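Skandarano - evening talk show, studio floor
Open call: floor assistants and discussion panelists

Skandarano is a live studio talk show produced by Skeko. Each broadcast has one moderator, two guests and a panel of 14 members of the public. We are filling positions for the coming season, which starts in July.

Floor assistant (4 positions)
Duties: seating guests, fitting and collecting microphones, passing time cues to the moderator, clearing the set between segments. Shifts run 10 hours on broadcast days. Previous live television work is required.
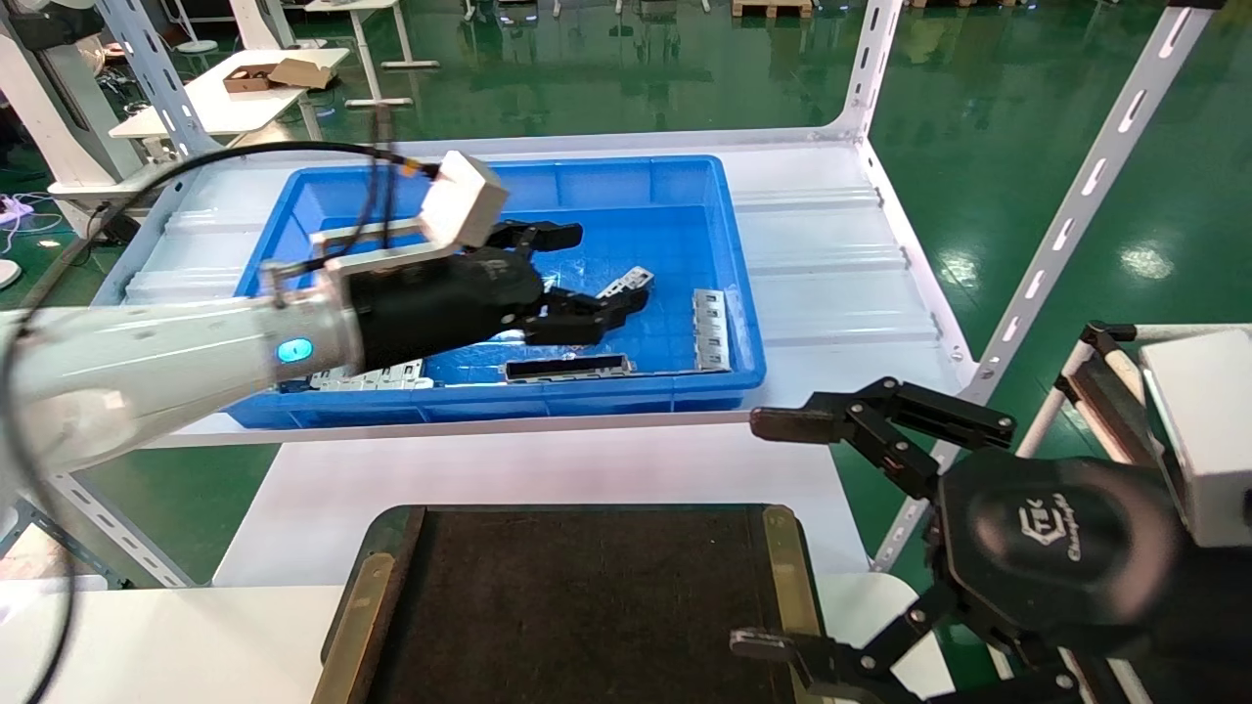

Assistants report to the floor manager, Romain Mallet, and take cues from the gallery only. They do not speak to guests about the topic of the debate before or during the broadcast.

Discussion panelist
Applicants must be 18 or older and available for a full evening. Panelists may be asked to respond to a guest on air. Interrupting is allowed - personal insults are not, and the moderator may end a turn at any time. 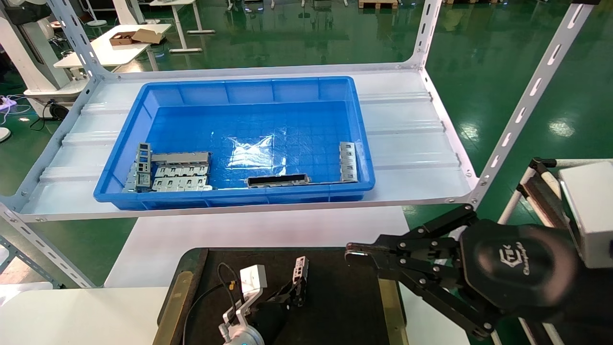
Floor assistants also handle set changes during commercial breaks. Set hardware is kept by segment and returned to its place after each show. Applicants should be comfortable sorting metal parts such as slotted brackets and flat plates in a blue bin on a shelf. Gloves are provided.

Send a one-page resume or a short statement of interest to Yung-ching Tsao, casting office, Skeko. State which position you are applying for.

Posted November 11, 2018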